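Katora Litter Scooping Set - Data Card
Release notes and known fault

The set contains 363 episodes recorded on the two-arm Pudeck cell. Of these, 306 are approved for training. The remainder are withheld under the fault notice that follows.

Fault notice, January
The right gripper lost holding force during the carry from litter box to trash can, and the scoop turned in the fingers. In 5 episodes it fell. The arm did not stop, as the force limit had been set too high. 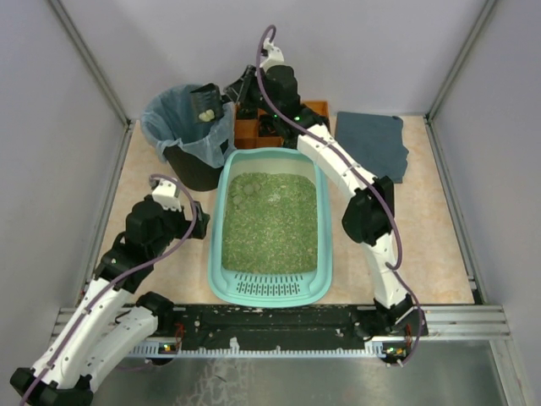
Figure 1. Right arm holding the scoop over the lined trash can.

Operators must not reach into the cell until both arms are powered down. Report further drops to Da-eun Shim.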